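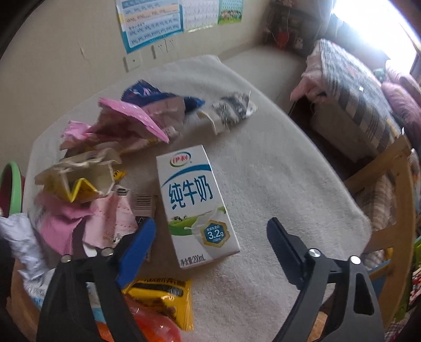
4.2 What people made of the recall period

I had expected the recall period to be the dull bit of the interviews. The Totico itch diary asks about "the past seven days", as plenty of questionnaires do, and when we drafted it I copied that wording over from our earlier version without much thought. Then I sat down with the first handful of transcripts from the Brimalau clinic and found people arguing with it on nearly every page.

The trouble is that eczema doesn't keep to weeks. Someone would have two dreadful nights, then a quiet stretch, and we were asking for one number to cover the lot. Some people took a sort of average in their heads. Others gave us the worst night (one woman said she'd "be lying otherwise", and I can see her point), and a fair few went with however their skin felt that morning in the waiting room. Of the 60 adults we interviewed, 20 told us they had answered with the worst night in mind, and 8 said they'd switched from one way of answering to another partway down the page. The rest either averaged or couldn't say what they had done.

I should say that we didn't ask about this directly to begin with. The interview guide only had a general prompt ("How did you arrive at that answer?") and it was Ingvild Wikström, reading the early transcripts alongside me, who spotted that the replies were falling into camps. We added a follow-up question after that and rang the earlier participants back to put it to them, so their answers come from a bit later than everyone else's and may be fuzzier. I've kept them in. Taking them out didn't change the pattern, though it did make the groups rather small.

Sleep made it messier still. Item 5 asks how often itching woke you, and several people pointed out that they don't wake, they scratch in their sleep and find out from the sheets. Is that a night disturbed by itch? We'd always scored it as a no, simply by never offering anywhere to write it down! Partners came up a lot here, as they were often the ones who knew. I'd love to see a partner-reported item tested properly, but it was beyond what we could do with this sample, and people who live alone would need some other way of answering.
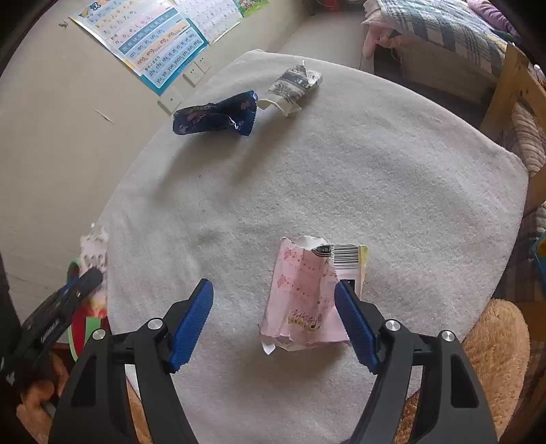

The daily version on the Abera app got round some of this, and I was quite taken with it at first. Asking about last night only leaves much less room for private arithmetic, and people said it felt easier. But they also missed days, and they seemed to miss them in a way that matters: when I asked about gaps, the usual answer was either "I was fine, so I forgot" or "I was so fed up I couldn't face it". Those two gaps look exactly alike in the data. The dropout curve in Figure 3 (Section 3.4) treats them as the same thing, and I wouldn't lean on it too heavily for that reason.

We talked for a while about sending reminders. The Cistirside group, who kindly let us see their interview notes, had used an evening message and found that some of their participants started to dread it — being asked about itch made them notice the itch. A couple of our own interviewees said much the same about the paper form. I don't know how big an effect that is, and an interview study can't tell us, but I'd want to find out before putting a nightly reminder into a trial with around 1,000 people in it.

For the revised diary we have kept the seven-day period, added the words "on your worst night" to the itch item, and put in a separate item asking how many nights were bad. It's a compromise. People who like to average aren't fond of it, and the worst-night score will run higher than the old one, so anyone comparing new results with ours from the first version will need to be careful. Two participants also felt that "worst" was a gloomy word to meet on a form every week. We tried "most itchy" with them and they preferred it, but it puzzled others, who wondered whether we meant the itchiest patch of skin. We've left "worst" in for now and will ask about it again in the next round of interviews.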